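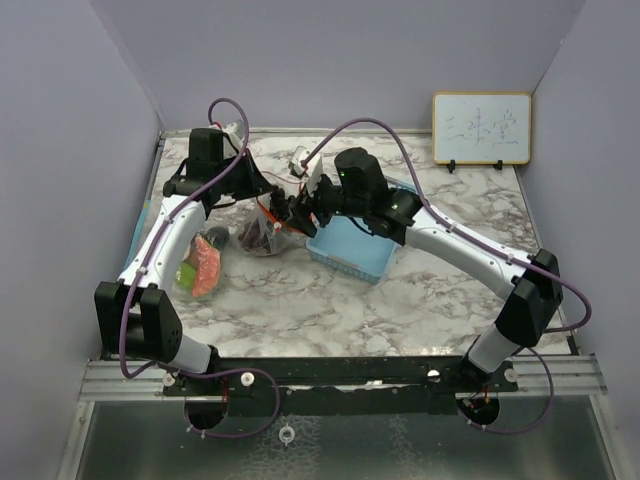 Diary - Days out

27/03/2018

Open day at Pradex, out at Nestinthorpe. I took the early bus from Prorndale and still had to queue at the gate for a badge. They run two of these a year, the other one in August, and I have missed the last few.

The first hall was packing machines, which I have seen before. I went through it quickly and spent most of the morning with the two-armed rigs at the back. Each one has its own booth with pale walls and a marble-patterned table, and the arms are bolted to a bar along the front. The one I stayed at had food on the table, vegetables in one clear bag and something dark, grapes perhaps, in another, with a light blue basket next to it. The purple cables go up over the wrists in big loops. I kept expecting them to catch on something. A small whiteboard stood in the back corner with three Chinese characters on it and I forgot to ask what they meant.

I did ask about the grippers. The woman on the stand said soft bags are harder than boxes, as the shape changes every time they are picked up. She said they had done 400 runs on bags so far and wanted 2000 before they changed anything.

Lunch was a cheese roll, 4 pounds. Afterwards there was a talk on Bautista, their new control software - too long, and the microphone kept dropping out. Left before the questions.

Home by six. Feet sore. Must send the badge holder back.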